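Build diary, December, Lorkbridge

Entry 17. The hand-held gripper pair was assembled and checked at home this morning, in accordance with the schedule agreed with Hubert Gajewski. The shared workshop was unavailable until four o'clock, so the bedroom was used for handling trials and the bench work was postponed.

The linkage screws were tightened before any fruit was approached. The left jaw of the first unit had shown play at the lower joint during entry 16, and a thicker washer has been fitted. The blue finger pads are the second set cut to the Ziółkowski pattern; the first set was too stiff at the tip.

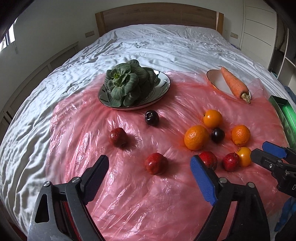
Handling trial, jaws open. Fruit, carrot and greens set out on pink plastic sheeting.

The trial sheet drawn up by Wanda Cieślak provides for 40 grasps per session, starting with the round items and finishing with the carrot. Each grasp is to be entered as held, slipped or abandoned. Items that slip are returned to the sheeting and attempted again at the end of the list. I have asked that the plums be treated as a separate class, as their skins are smooth and the orange settings are unsuitable for them.

The plastic moves when a pad drags across it. It should be fixed at the corners before the next session, and clips have been added to the list of purchases.

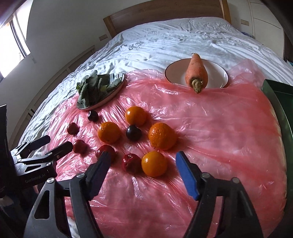 The second unit remains the less satisfactory of the two. Its trigger return is slow, and the spring supplied by Jorkik is to be exchanged for the lighter grade. Hubert proposes that both units receive the same spring so that results may be compared. I have agreed to this, subject to the cost remaining within what was set aside.

The running total of logged grasps stood at 2,016 before today. The new figures will be entered once Wanda has checked the sheets.

Outstanding: 3 spare pads to be cut; Alen to be asked for the return of the small torque driver; workshop key to be collected before four.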